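**Gripper closes past its limit and won't let go – anyone else?**

**dry_bearing** wrote:

Posting because the Maltis help page says this can't happen and it has happened to me four times since October. Handheld parallel gripper, Erkum controller, firmware 157. Force limit is set to 300. It picks up something small, stops where it should, then a few seconds later it creeps tighter with no command from me. Sometimes it then refuses to open until I pull the plug. Log shows fault 1001 and nothing else.

I've crushed two cookies and a pill bottle cap. Fine, cheap stuff. But my thumb is right next to the linkage when I hold this thing, and I'd like to know whether the force limit is a real limit or just a number on a screen.

**tallow29** wrote:

1001 is a position timeout. It means the motor didn't reach where it was told to go. Your object is stopping it, so the controller keeps pushing. Normal behavior. Set a wider target and it goes away.

**dry_bearing** wrote:

If it's normal, why does the manual say it holds at the limit? "Keeps pushing" is exactly what a limit is supposed to prevent.

**wan_owner_2** wrote:

I had the Wan version of this and support told me to re-zero it. Did that every morning for two weeks. Same creep. I don't buy the timeout story. Can you show how you're gripping?

**dry_bearing** wrote:

Sure. Same kind of small brown piece I've been using all along, stood up between the tips. 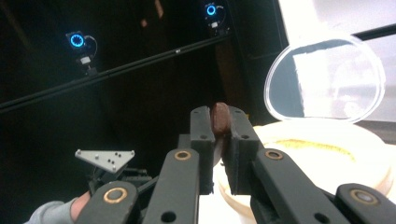

*Held between the finger pads, top edge sticking out. Tub and clear lid are behind it.*

You can't tell the force from a picture, I know. I'm only showing how much I'm giving it to hold.

**Marcus Nguyen-Tran** wrote:

I repair these, so take that how you like. Two things.

First, those fingers look printed. Printed fingers can flex, and the controller reads flex as travel. It thinks there's room left and takes it. Second, check the bushings in the arms. If one is sticking, the motor current goes up before the tips feel anything, and after that your 300 has nothing to do with what's happening at the pads.

Neither one explains why it won't open. That part I'd call a fault.

**tallow29** wrote:

Or he's got it set up wrong. I've run mine for a year with no creep at all.

**wan_owner_2** wrote:

On what, though? If you only pick up blocks you'd never notice. A block doesn't give.

**tallow29** wrote:

Foam, mostly. And yes, some blocks.

**dry_bearing** wrote:

Pulled the pins and worked each arm by hand. Three move freely and one drags a little near the end of its travel. So Marcus may be half right. Cleaned it, put it back, ran it 29 times. Crept on two of them, and one of those locked shut again.

Trorier sold me the unit and their answer was to update to the next firmware. I asked what it changes. "General stability." I'll try it, but I'm not expecting much.

**Marcus Nguyen-Tran** wrote:

Before you update, save the full log and not just the fault line. The update wipes it on some units. And put a switch on the power lead where your other hand can reach it. I wouldn't trust a software stop on something that ignores the open command.

**wan_owner_2** wrote:

Second the switch. Mine was a cheap lamp switch for months – still the only part of the setup I believe in.

**dry_bearing** wrote:

Log saved, switch ordered. Not running it again until the switch is in.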